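Kitchen > Boards & Prep > Bidden grooved bamboo board

Bidden Grooved Bamboo Cutting Board, rectangular

Bamboo board with a juice groove right around the edge. Back in stock, June shipment. Two sizes, the big one goes first every time so dont wait.

- 40 cm on the long side (large)
- 2 cm thick, sits flat, no feet
- groove one side only, other side plain for bread
- oiled at the Rerham shed before it ships, colour varies board to board

Goes well on stone or marble, warm against the grey. Light enough to lift to the sink one-handed.

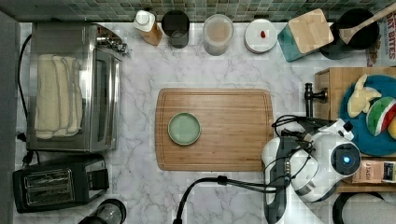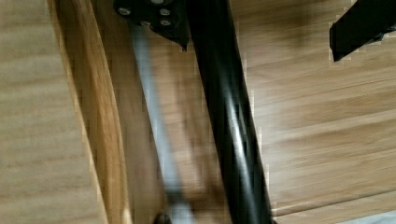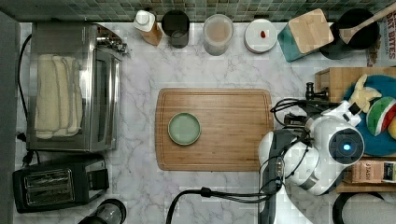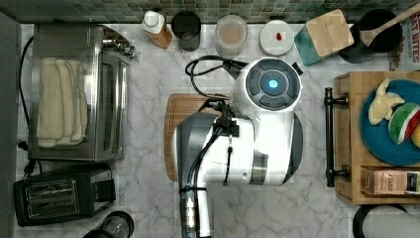
Razia Tarar

Care. Hand wash, warm water, stand on its edge to dry. No dishwasher, no soaking, no leaving it in the sink overnight. Oil when it looks pale or feels rough. Food-grade mineral oil, thin coat, wipe off the extra in the morning. Lemon and coarse salt for onion smell, rinse well.

Keep it away from the toaster oven while that's going. Bamboo doesnt like heat on one side, it'll cup. If it does cup, flip it, damp cloth on the hollow side, leave flat for the night. Usualy comes good.

Knives: fine with ordinary kitchen steel. Bamboo is harder than most timber boards so expect to sharpen a bit more often.

Returns within 90 days if it splits along a glue line. Keep the sticker off the wrap, we need the batch number. Knife marks and water stains not covered, sorry. Board only, plates, canisters and the rest not included.

Large boards go by parcel post, small ones fit the flat mailer. Cafes wanting engraving or more than one carton, ask for Dewanti Goh at the Comness counter, mornings are best.

Related items
Khattak board oil, small tin
Bidden bamboo board, small
Comness bread knife
Bidden wooden spatula
Rerham tea towel, cream rib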